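4.2 Equipment planning and budget

The second question in the study was what a small site has to buy before a two-armed kitchen robot can do any useful work, and in what order. We looked at the planning records of two sites, Bonduvholm and Kendundale. Both run staff kitchens where hot drinks are made and poured by hand, and both had set money aside for one robot and the changes to the room that go with it.

At Bonduvholm the plan was drawn up by Selina Brunner and began with the arms. The quote from Gasser covered the arms, the mount and the first year of service. It left out grippers, spare finger pads, a second emergency stop and the work on the counter. These items were added one at a time over the following months, each with its own approval. In all, 27 separate purchase requests were filed, and 58 percent of the final spending fell outside the first quote.

Kendundale went the other way. Regula Pichler and Benoît Maillard first wrote down the tasks the robot would have to take over, then the objects in each task, and only then asked for prices. Their list had 440 entries at the start and was cut to 400 after duplicates were removed. It recorded for each object how it is held, whether one hand or two are needed, and what stands close to it. Pouring from a kettle was marked as a two-hand task (Figure 6), and this single entry ruled out the cheaper one-arm option.

Three cost items were missed at both sites. The first was the counter. A robot on a fixed mount needs clear space in front of it, and in a narrow kitchen this means giving up storage or moving a sink. The second was wear parts. Finger pads used on smooth metal have to be replaced often, and neither site had asked Sketdale, the pad supplier, for a yearly price. The third was staff time. People who know the kitchen have to be present during setup, and their hours were not charged to the project – they came out of the normal kitchen budget.

We suggest that sites keep a separate line for each of these and review it every April, when service contracts are renewed. The purchase price of the arms should be fixed last. Flurina Hollenstein, who checked our figures, points out that this order makes the first estimate slower to produce. Kendundale needed one more planning round than Bonduvholm, but it filed no extra requests afterward.

Figure 6. Two-hand kettle handling at the counter, with one hand on the handle and the other on the body. 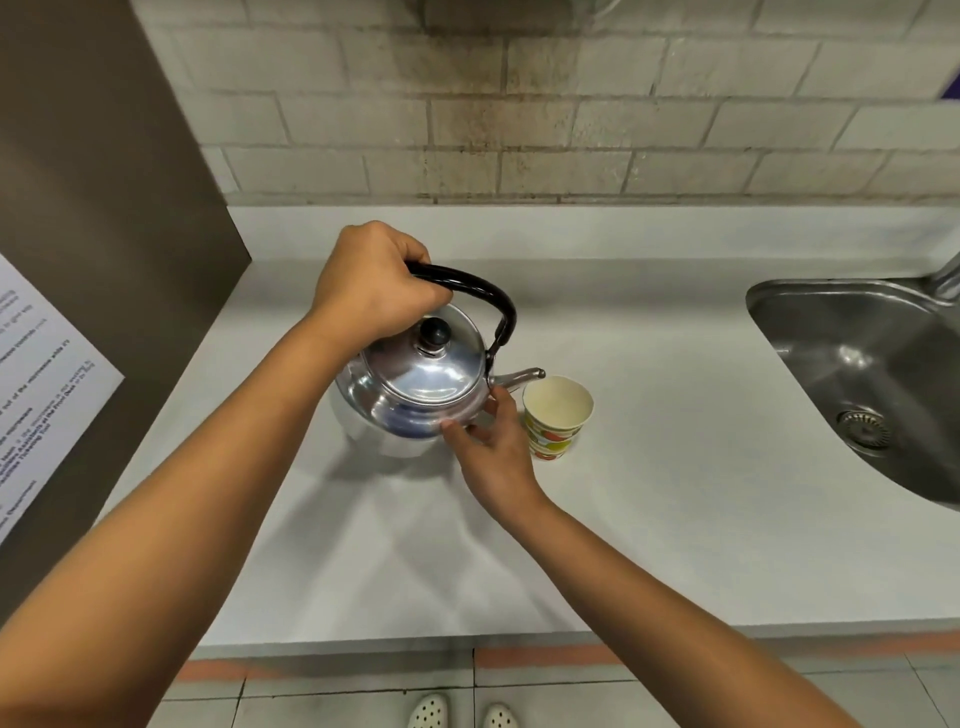 Should a small site get prices for the robot arms before it has a task list?

The task list should come first. It shows whether one arm is enough and which grippers are needed, and without it the quote is likely to leave out a large part of the cost.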